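Housekeeping Basics, Handout 6: Towels and Kitchen Linens
4/29/13

Welcome back, everybody. We ran over last time on dusters and polishes, so the first few minutes tonight will be catching up, and then we get to towels, which I have been looking forward to since we started. Please keep this handout with the others in your binder. The notes on folding are the ones people most often write to me for later on, usually when they have moved into a new place and found that the linen closet is four inches shallower than the old one.

Leftover from Handout 5

Several of you asked whether the Skidik cloths can go in with bath towels. I would keep them apart. They pick up lint from anything with a pile, and then you spend the evening pulling pink fluff off something that is supposed to be cleaning your windows.

Part 1. Knowing what is in your hand

Before you fold a towel, give yourself a moment to feel it. Most of the towels in our practice basket have a looped or fuzzy face, and the fibers that stand up from the base cloth are called the pile. A deep pile drinks up a lot of water and takes a good long while to dry. A flatter one dries quickly and stacks small, and it is what I would choose for dishes every time, though my own sister would argue with you until supper.

Then look at the edge. Some towels have a plain turned hem, and others have a stitched border or a binding, sometimes in a second color. I am fond of a contrasting edge, I admit it, and for folding it is a real help, as you can see at a glance whether your two layers are lined up. If you have trouble getting your folds even, practice on a towel with a gray or white border on a bright color. It is so much easier on the eyes!

The hem is also where a towel wears out first. Run your thumb along it when it comes off the line. A few loose stitches can be caught with a needle in the time it takes the kettle to boil, but once the corner has opened up you are looking at a proper repair, or a new cleaning rag.

Part 2. Washing, in brief

We will do laundry properly in Handout 8, so only the parts that matter for folding are given here.

Wash new colored towels by themselves the first two or three times. Reds and deep pinks are the worst for sharing their color with the neighbors. Go easy on the softener - it coats the pile and the towel stops taking up water the way it should. Shake each towel hard, twice, before it goes on the line or in the dryer. And do be sure a towel is dry all the way through before it goes in a stack. The face can feel lovely and dry while the hem is still holding damp, and it is the hem that will make the whole closet smell.

Part 3. The table

You need a flat, clear surface a little bigger than the towel opened out. A kitchen table is perfect. Wipe it down first and let it dry. Push the cutting board, the bottles and whatever else lives there toward the back, or take them off altogether if the table is small. I fold at the kitchen table myself and my board usually stays where it is, up at the far side, and we get along fine.

If your table is slick, the towel will slide when you smooth it. Lay an old sheet underneath.

Part 4. The three folds

The shelf fold. Lay the towel out with the long side toward you. Bring the left edge over to the right edge and smooth from the fold outward with your flat hand. Fold again the same way. Now fold the strip in thirds, bottom up and top down. Set it on the shelf with the rounded fold facing out and the hems to the back. With bath towels of 56 inches this gives you a nice square bundle, and with smaller ones you may prefer to finish in half.

The rail fold. Fold in thirds lengthwise so both long edges are tucked out of sight, then hang it over the rail with the front a touch lower than the back. Thick towels will want to fan out at the bottom. Let them settle for a minute before you fuss with them.

The drawer fold, for kitchen towels. Fold in half, then in half again, and then in thirds until the towel will stand on its edge by itself. A deep pile makes this one harder, as the layers spring apart and curl over when you let go. Press down firmly on the last fold and put the towel straight in the drawer with its friends on either side to hold it up.

One thing I see every term is people picking up a finished towel by the corner. It undoes all your work. Slide your hand underneath, or take hold of the folded end with both layers pinched together, and carry it that way.

Part 5. How many, and where they go

Our sample inventory is from the Jornimgate guest house, which kept 114 bath towels and 290 kitchen and hand towels when the list was drawn up in July. You will not need anything close to that. For a home, two bath towels per person with a spare pair for company is comfortable, and I keep kitchen towels in a separate drawer so they never wander into the bathroom.

Always put the clean ones at the bottom of the stack and take from the top. It feels fussy, but it spreads the wear evenly, and your favorites will last longer.

For next time

Bring one towel from home, any size, and practice the drawer fold on it beforehand. The Brallero shelf dividers are on loan at the front desk if you would like to try them, and the Núñez booklet on stain removal has a good chapter on table linens, pages 40 and on. We will start with napkins, and if there is time we will go back over the rail fold.

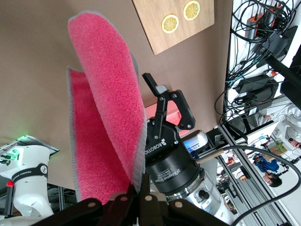
Napkins are cut closer to square than towels, so most of what you learned tonight carries over with one fewer fold. Cloth ones should be pressed while still a little damp. If you own only paper, come anyway and borrow from the basket - there are plenty to go around.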